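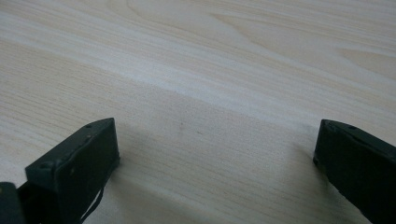 Leltovbridge Shared Workshop
Kaketus build group
Minutes of the March meeting

The meeting opened at 7:05 p.m. in the back room. The February minutes were accepted with one correction: the drill press booking was for the build group and should not have been charged to the general account.

1. Money
The build fund was set at $4,000 for the year. Spending to date is $2,283, leaving $1,717. The largest item this month was the second order from Trarnier for cable and connectors. One reel came in the wrong gauge and has gone back. The refund has not arrived and is not included in the balance.

Members were reminded to put receipts in the envelope by the door. Receipts left on the bench have been lost twice.

2. Grippers
Both hand-held grippers are assembled and in use. The top plates fit. On the left-hand unit one of the plate screws had worked loose and was refitted with thread lock. The same will be done on the right-hand unit before the next table session.

There was a long discussion about finger tips. The present fingers are smooth and some members find that thin packets slide out when picked up flat. Suggestions were rubber tape, a printed ridge, or a replaceable pad held on with the existing holes. Agreed to try the tape first. If it leaves glue on the packets, the group will go to the pad.

Cable routing is still a nuisance. With both units in hand the cables hang down at the near side of the table and catch on sleeves. A member offered to make a clip for the wrist. Agreed, up to $19 for material.

3. Table tasks
The tea box is now the main practice task. Packets, pods and sachets each have their own compartment, and the job is to take out what is asked for and set it down in the clear area in front. The lid stays up for now. Opening and closing it will be added later as a separate task. 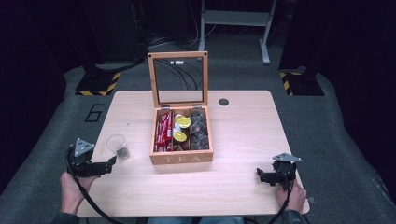 Both grippers at the table, with the tea box open.

Song, the logging program, recorded 57 runs this month. Runs that were stopped early are kept but marked. It was asked whether the operator should stand or sit. No decision - people may do either, but should write down which.

The base plates with striped tape are not to be moved. The floor markings may be retaped if they lift.

4. Wear
The fingers were looked at under the bench lamp. There are light marks on the surface but no cracks. Agreed to leave them as they are and check again next month. A spare set will be printed in the same black.
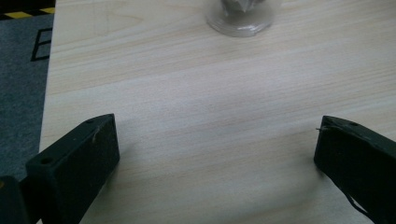

Fingers open over the table. Light scuff near the tip of the left finger.

Clear objects were raised under this item. They are hard to make out against the pale table top. A dark mat was suggested, and also objected to, as all runs so far have used the bare wood. Held over to April.

5. Other business
The vacuum needs a new filter. The key to the cable cabinet is missing again.

Actions
Thread lock on right-hand unit: before next session
Tape on finger tips: two members, to report in April
Wrist clip: in hand
Trarnier refund: write again if not received

Closed 8:40 p.m.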